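Helar hand-held gripper: demonstration day at the Prudero workshop

Posted 2020-12-10

We've had the Helar on our pages since November, and the question we get most is what it's like to use on cloth. So we held an open day, put out a pile of clothes and let people have a go. What follows is the product page with our notes from the day folded in. Thanks to everyone who came along, and especially to Meenakshi Iyer, who ran the cloth table from start to finish and barely sat down.

What it is

The Helar is a two-finger gripper that you carry and work by hand. You hold it, you squeeze, the fingers close. The same finger set goes on the Alva arm mount, so what you learn with it in your hand carries over when you move to the arm. The links are flat black plastic and the pivots run in brass-coloured bushings. The finger pads are upright blocks with small steps on the inner faces near the bottom, and those steps do a lot of the work on fabric.

At the cloth table

Clothes are a tough test. A box has sides and a mug has a handle, but a top lying on a table is flat, soft and a different shape every time you put it down. The way in is to come straight down with the jaws a little open, press lightly, then close and let the cloth rise up between the pads as a fold. Most visitors pressed too hard on their first go and had it by their second or third. One boy had it right away and then wouldn't give the gripper back!

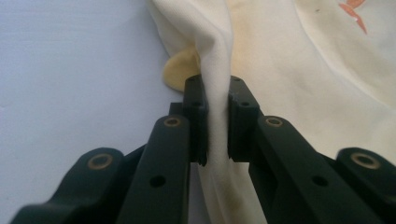
Picking up a ribbed edge

Ribbing was everyone's favourite. A cuff or hem has a bit of spring in it, so it bunches up nicely between the pads and you can feel it through the handle. Dinesh Iyengar, who designed the finger pads, suggests going for the ribbing first whenever you have a choice, and using that grip to drag the rest of the garment out where you can see it. Fleecy cloth took more patience. If you catch only the brushed surface it tends to slide out, so go a touch deeper and take a proper fold.

He also showed us how to square the pads to the ribs before closing. Come in at an angle and the fold rolls over to one side, and then it's harder to lay the piece down flat again. 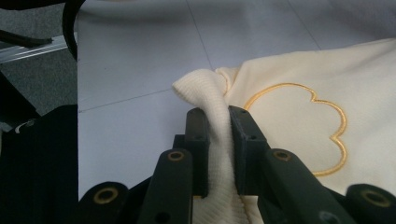 Pale cloth is the harder colour to work with on a light table, and a few people said they lost track of where the edge was. Slowing down helps. So does looking past the pads at the fold and leaving the fingers to look after themselves. We'd like to try a darker table top next time and see if it makes a difference for beginners.

Good to know before you order

Weight: 700 grams with the standard pads fitted. It feels light at first, but take a break if you're doing a long run of pieces.
Pads: 2 supplied, held on with screws. Spare pads are sold in pairs.
Care: wipe the pads with a soft cloth and pick out any lint from the steps.
Arm mount: Alva, sold separately.
Delivery: 5 working days from the Saltusa warehouse.

Bookings for the next open day are through the workshop desk. Groups of up to 9 are fine, and you're welcome to bring your own clothes to try.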